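10月18日 布の取り出し課題、手持ちグリッパーでの記録

今日の担当は私とRoelさん。午前は準備と較正、午後から本番の記録をしました。Hinaさんは来週から交代で入るので、彼女が読んでも分かるように、少し細かく書いておきます。私の日本語が変なところは、遠慮なく直してください。

**課題の内容**

白い箱の中に灰色の布を一枚入れます。作業者は両手にグリッパーを一つずつ持ち、布をつかんで、箱の外へ持ち上げて、机の上に広げて置きます。広げ方はきれいでなくてもいいです。四つの角が全部見える状態になったら終わり、という決まりにしました。前回は「だいたい平ら」という決まりでしたが、人によって終わりの時間がばらばらで、Lihuaさんが後で切り分けるときに困りました。

一回の記録は、両方のグリッパーを開いて止めた状態から始めます。終わりも同じ姿勢です。始めと終わりに二秒ぐらい動かない時間を入れること。私は最初の何回かで忘れてしまい、その分は捨てました。

**準備**

- 両方のグリッパーの開閉を、全開と全閉で記録した。左は前回の値とほとんど同じ。右は全閉の値が少しずれていたので、新しい値に書き換えた。設定ファイルはManbyのフォルダに入れてある。
- 時刻合わせは二回した。一回目は右の信号が遅れて見えた。コネクタを抜いて入れ直したら直ったが、原因は分からない。
- ケーブルは手首の外側を通す。内側を通すと、腕を交差したときに引っかかる。
- 布は毎回、手で丸めてから箱に戻す。畳んで入れないこと。

**午前の試し**

20回だけ試しに記録しました。Roelさんが作業して、私が画面を見ました。そのうち何回かは、右のグリッパーが布ではなく箱の縁をつかみました。箱が一緒に動いてしまうので、これは失敗として印をつけました。消さないで残しています。Jeanineさんが、失敗の例も後で使いたいと言っていたからです。

もう一つ気づいたことがあります。Roelさんはとても速いです。人の手としては自然ですが、Jedwoodの腕で再生すると速度の上限にかかります。先月Henkさんに教えてもらった方法で軌道を確認したら、持ち上げる部分だけが上限を超えていました。それで、持ち上げは口の中で「いち、に、さん」と数えるぐらいの速さにしてもらいました。遅すぎると、今度は布が途中で滑りやすい感じがします。これは私の印象で、まだ数字では見ていません。

**午後の記録**

午後は私が作業者になりました。目標は100回です。左手で手前の布のひだをつまみ、右手は箱の右の縁の近くから入れる、という順番を基本にしました。ただし、いつも同じ動きにすると学習したモデルが一つのやり方しか覚えないので、途中からは右手を先に入れる回も混ぜました。順番を変えた回は、メモ欄に「R先」と書いてあります。
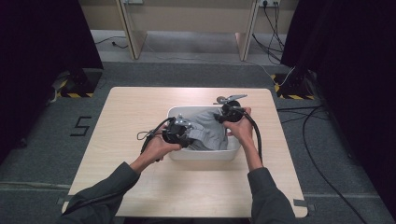
*両手のグリッパーで、灰色の布を白い箱から持ち上げているところ。*

やってみて難しいのは、二つ目のつかみです。一つ目は布のどこをつまんでもいいのですが、二つ目は一つ目から離れた場所でないと、持ち上げても布が広がりません。自分の指なら触って角を探せます。グリッパーでは指の感じが分からないので、目で探すしかありません。布が丸まっていると角が下に隠れて、三回つかみ直したこともありました。つかみ直しは失敗にしていません。ロボットにも必要な動きだと思うからです。この判断でいいかどうか、次の打ち合わせでJeanineさんに聞きます。

それから、下を向きすぎないこと。箱の中をよく見ようとすると、頭が自然に前に出ます。すると頭のカメラに机の手前が映らなくなり、布を置く場面で困ります。背中をまっすぐにして、目だけで下を見るようにしたら、だいぶよくなりました。首は疲れます。半分終わったところで休みを入れました。次の人も必ず休んでください。

100回は終わりました。後半は手が慣れて、動きが短くなっています。慣れる前と慣れた後で分けて学習する実験も面白いかもしれません。

**データの状態**

今日の分を足して、布の課題は全部で2403回になりました。このうち495回は、遠隔操作でJedwoodの腕を動かして取った古い記録です。古い方は始めと終わりの姿勢が今と違うので、混ぜる前に変換が必要です。変換のスクリプトはLihuaさんが持っています。1月に一度書き直したそうなので、古い版を使わないように注意。

遠隔操作の記録と比べると、手持ちの方がずっと楽に数を集められます。ただ、腕が届かない姿勢でも人は平気でやってしまいます。今日の私の記録にも、手首を大きくひねった回があります。Henkさんの確認ツールを全部にかけて、届かない回に印をつける予定です。

**問題と宿題**

1. 右グリッパーの信号の遅れ。明日、ケーブルを予備と交換して同じことが起きるか見る。(私)
2. 右の値を書き換えたので、午前の最初の三回は古い値で記録されている。読み込みのときに直すか、捨てるか決める。(Lihuaさんと相談)
3. 箱が軽くて動きやすい。Roelさんは裏に滑り止めを貼りたいと言っている。私は、動く箱の記録も少し残してからの方がいいと思う。未決定。
4. Desmetの布がもう一種類届く予定。厚さが違うはずなので、届いたら開閉の値をもう一度確認する。
5. メモ欄の書き方をそろえる。「R先」「つかみ直し」「縁」の三つは今日から使っている。ほかに必要な言葉があれば、このページの下に足してください。

追記:帰る前に最後の十回を再生して見ました。映像と開閉の信号は合っています。左のグリッパーのひもが時々映像の中で揺れていますが、布には触っていません。次は短く結んでから始めます。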